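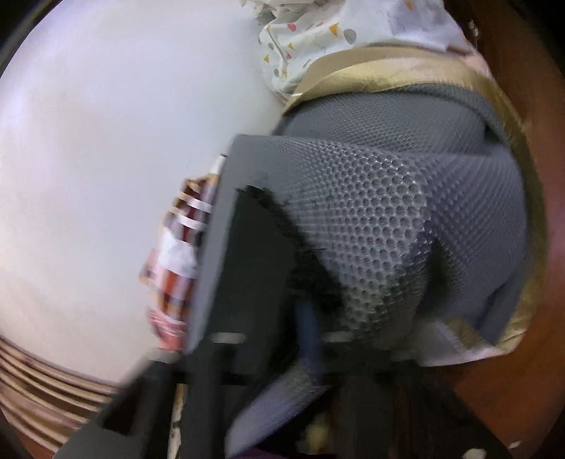
Scrap Season Is Open

Every summer I promise myself I'll deal with the scrap bin, and every summer I open the lid, find something I'd forgotten, and lose an entire afternoon to it. This year I'm giving in and making it official. From now until the end of the summer, the Firkell Sewing Room newsletter is all about scraps: how to sort them, what to do with the ugly ones, and how to turn a heap of leftovers into a quilt you'd be glad to have on your own bed.

First, sorting. I used to sort by color, the way all the pretty magazine pictures do it, with the blues fading into the greens and so on. It looks wonderful on a shelf and I never once found what I wanted! These days I sort by size and shape. Strips go in one box, squares and near-squares in another, and everything with a strange edge (armhole cuttings, the curvy bits left over from bag making) goes in a third. When I sit down to sew I'm usually thinking "I need something long and skinny," and now I can reach for exactly that. The color part takes care of itself once you start laying things out.

Anything narrower than an inch I used to throw away. Then Fulvio Grasso came to teach his string piecing class in March and I haven't thrown out a skinny strip since. If you missed it, string piecing means sewing odd strips onto a paper or muslin foundation, one after the next, flipping and pressing as you go, until the whole foundation is covered. Then you turn it over and trim it square. The strips can be crooked. They can be different widths from one end to the other. Fulvio likes them best that way, and he passed around a top he'd made entirely from shirt cuttings and pajama hems that had the whole class up out of their chairs.

A few things I scribbled down during his class and have been using ever since:

Shorten your stitch. If you're sewing on paper, a shorter stitch makes the paper tear away cleanly and keeps your seams from pulling apart while you do it.

Start in the middle. Lay your first strip corner to corner across the foundation and work out to both sides. I'd always begun at one corner and ended up with a mean little triangle at the far end that was all seam allowance.

Press every seam. Yes, every one. I know! I tried finger pressing my first few blocks to save getting up and down, and they came out with tiny pleats hidden along the seams. Now I keep a small iron on a folded towel next to the machine and it hardly slows me down.

Save one color for the center strip. If the middle strip in every block is the same fabric, or even just the same sort of color, the blocks link up into big diamonds when you set them together, and all the chaos around them suddenly looks planned. I used an old cream sheet for mine.

Now for the ugly ones. We all have them. I have the better part of a yard of mustard and brown calico that I bought on purpose, with my own money, and I can't tell you what I was thinking. My advice is to cut it smaller. A print that shouts across the room at ten inches wide can be really lovely as a sliver between two plain fabrics, and the odd sour color is what makes the nice ones glow. When a scrap quilt looks flat to me, it nearly always needs something a bit awful in it. If you still can't stand a piece after that, use it for the back, or for testing your tension, or bring it to the swap table where it will be somebody's favorite.

Small busy prints on a white ground deserve a word too. I've heard people say they can't use them because from a distance they just look white, and that's exactly why I love them! They make the best background for a scrap quilt, so much livelier than a plain white, and you can mix lots of different ones in the same quilt without anyone minding. Do check what's going behind them, though. A dark seam allowance will show through thin white cotton, so press toward the darker side whenever you can, and trim any long dark threads before you layer up.

People have been asking about thread. I've been piecing everything with a mid-gray cotton from Kilodar and I'm very happy with it. Gray disappears into almost any mix of colors, and winding a pile of bobbins in one go saves so much stopping and starting. For tying or big-stitch quilting I'd go heavier and brighter and let it show.

Our summer project is going to be a group one, and I'm so excited about it. We want to make string blocks for two quilts, one for the reading corner at Prendia House and one to hang in our own front window, and for that we need some 200 blocks between us. That sounds like a mountain, but once you get going you'll find it's hard to stop at one. Blocks should be trimmed to six and a half inches square, with a cream or white center strip running corner to corner. Please leave the paper on. It keeps the edges from stretching while the blocks wait in the basket, and we'll have a merry time tearing it all off together when we set the tops. Any cotton is welcome as long as it's been washed, and please do wash your reds separately first. I learned that with a baby quilt that went in white and pink and came out pink and pink.

If you'd like company while you sew, the room is open for drop-in piecing all summer. Bring your own machine if you have one you love; otherwise use one of ours. Su will be running the cutting table and has kindly offered to show anyone who's nervous of a rotary cutter how to hold the ruler steady. (Spread your fingers, keep your pinky hooked over the outside edge, and walk your hand up the ruler as you cut. It changed my life, and my corners.)

Block collection starts 7/1/18 and the basket will be just inside the door. Put your initials on the paper in pencil if you'd like to be listed on the label. Pen can bleed through when the blocks are pressed, so pencil only, please.

Next issue I'll write about borders, and whether a scrap quilt needs one. I've changed my mind on that at least twice while finishing my own, so if you have strong feelings, come and argue with me at the ironing board. And if anyone has cream sheeting to spare, I've run right through mine and would gladly trade you for mustard calico.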